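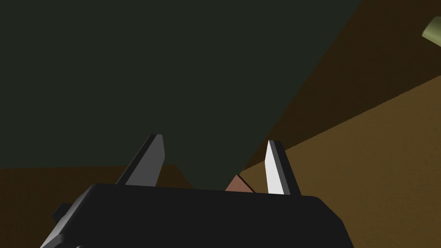
Plonport, March. Grernell sim kit, trial license, second pass.

Wrist view in the Funero scene: the big green part blocks most of the upper half, small reddish piece still shows between the fingers. Ran 40 resets overnight, 2 hung on load. Rendering is flat but fine for our use - shadows matter less than contact.

Kontogiannis quote covers up to 5 seats. Ask if the wrist camera mount can be moved without a new license.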